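Lirkville Household Word List: Data Card

Summary
The Lirkville Household Word List is a collection of everyday names for domestic objects, gathered from written responses by residents of Lirkville and the neighboring district of Rothe. Release 4 contains 1,783 entries, of which 1,610 have been checked by a second reader. The remainder carry the status "open" and should be used with care.

Contents
Each entry occupies one line and has 8 fields: headword, variant spelling, plain definition, room, district, age band of the respondent, reader status and remarks. Files are plain text, separated by tabs. Empty fields are left blank and are never filled with a zero or a dash.

Collection
Respondents received a printed booklet and were asked to write down the word they would use at home. Bedding, nightwear, small storage and reading matter formed the first section, and these topics drew the widest range of answers.

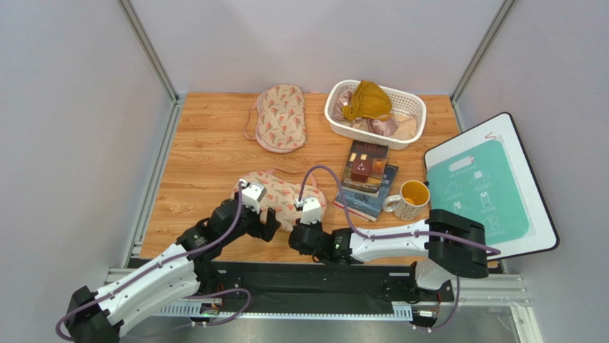 Catríona Cronin wrote in October that the room field had caused her the most trouble, as her family's word for a basket changed when it was carried from the bedroom to the kitchen, and she asked that both rooms be allowed in one entry. The request was accepted. Multiple rooms are now separated by a semicolon.

Known Limitations
Rothe is thinly represented, and respondents under thirty are few. Spellings follow the handwriting of the respondent and have not been made uniform. Remarks may contain abbreviations that the readers were unable to expand.

Personal Information
Names and street addresses were removed before entry. Age is given only as a band.

Maintenance
The list is maintained by Enda Noonan and Dimas Hutapea. Corrections should state the headword, the district and the proposed change. Entries withdrawn after review are kept in a separate file named "withdrawn" and retain their original line numbers.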